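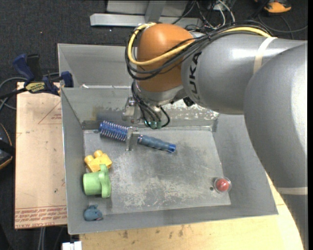 KUKA arm over the sheet-metal tray, gripper finger at the spring grip.

Home | Workshop | Kitchen | Storage | Tips archive

Tray setup for collecting grasp examples
By Fikri Pelupessy
4 min read

These notes cover the bench tray we use at Rendcombe to gather grasp attempts for a learning system. Most of them apply to any small arm working over a bin.

Use a tray with sloped walls. Items pushed outward by a failed attempt tend to slide back toward the floor plate, so the arm can keep going without a person resetting it. Straight walls leave small parts parked in the corners, where a gripper cannot get a finger behind them.

Clamp the rim to the bench. Ordinary bar clamps are fine. Check them at the start of each session, and if the tray has shifted, redo the calibration before recording anything. A tray that has moved a little gives bad labels for a whole afternoon and the log will not show it.

Mix the objects. A good set has something springy, something round, a few plain blocks and at least one item with an awkward base. Toy bins and kitchen drawers are cheap sources. Clear plastic is worth including early – depth cameras often read it poorly, and a model that has never met it will reach straight through.

Swap the set every 2000 attempts. We ran the first batch with 16 objects left in all the time and the model learned the objects very well and grasping rather badly. Ehsan Parsa now keeps 13 in a box that never goes into the tray during training. Those are for testing only. Label the box.

Keep the failures. Store the camera view before the move, the commanded pose, the finger opening and the result. A miss is as useful as a hold provided it is marked as a miss. Discard only attempts where the arm faulted or somebody reached in.

Judge the result after the lift. Finger width alone will pass a thin part as a miss and a jammed finger as a hold. Compare a view of the tray from before the attempt with one from after it.

Tie cables with slack at the wrist. Turn the last joint by hand, or at the slowest speed, to both limits and watch the loop. Strap the bundle to the link – never to a moving joint.

Wipe the plate with a dry cloth, but leave the scuffs. Training on a spotless plate gave us a model that took scratches for edges.

Back up at 6 p.m. to a second drive. Name folders by object set and session, for example Drorncombe-set-B.

3 comments | 21 shares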